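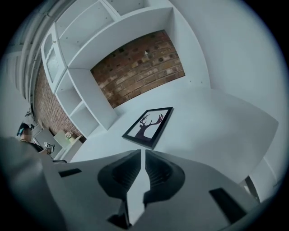 A white tabletop at Pondwood, where we talked.

Home | Features | Interviews | Money | About us
Reading time: 7 minutes

The founder of Fosteck would like you to stop buying things, and then to pay a monthly fee for the privilege. The firm rents out household furniture: beds, desks, shelves, a sofa if you pass the credit check. It has 2,812 customers, most of them tenants under forty, and it says it will save them money. I went to its office at Pondwood to ask how.

"People think of a desk as something they own," the founder told me. "What they own is a problem they'll have to carry down the stairs in two years."

It's a good line, and I suspect it has been used before. I asked what a desk costs over those two years. There was a pause, then some talk about flexibility. When I pressed, the answer was that a basic desk and chair would come to more than the shop price after about a year and a half.

"But that's not a fair comparison," the founder said. "You're leaving out delivery, collection, repairs and your own time."

I had left them out, so I went home and put them in. Even with a hired van and a generous value put on my Saturday mornings, the desk was still cheaper to buy. It was cheaper again second-hand, a word that did not come up once until I raised it.

"Second-hand is brilliant if you've got a car and a free afternoon," came the reply. "Lots of our customers have neither."

That I do accept. Anyone who has tried to get a wardrobe across a city by bus will see the appeal. What I find harder to swallow is the green claim, which takes up half of the firm's website. Fosteck says each item will go through up to 3 homes before it is scrapped. I asked how many had managed it so far.

"We're still early. The Skositz warehouse only opened in July, so the returns are just starting to come through."

So the figure is a hope. The founder preferred "target".

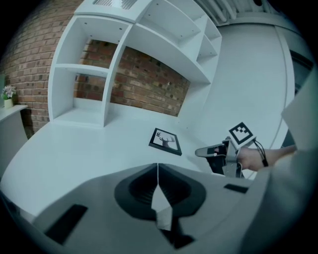 White shelving against the brick wall at Pondwood.

We moved on to deposits. Review sites are full of people who say they were charged for marks they didn't make, and one of them put the bill at £1,345 for a full flat. The founder had clearly expected this.

"We got some of those wrong. We now send photos before we charge anyone, and you get a fortnight to argue."

Who decides the argument? "We do, at the moment."

The Abeysekara report on rental contracts, published this spring, called for an outside body to settle such rows. Would Fosteck sign up to one? "If the rest of the trade did, yes." I have heard that answer from letting agents, phone companies and a gym - it tends to mean no.

To be fair, I was given more time than I'd asked for, and none of my questions was waved away entirely. The founder rents everything at home, bed included, and says the monthly bill has never been a worry. I asked whether staff get a discount.

"Half price," the founder said.

We use cookies to improve your visit. Accept all | Manage settings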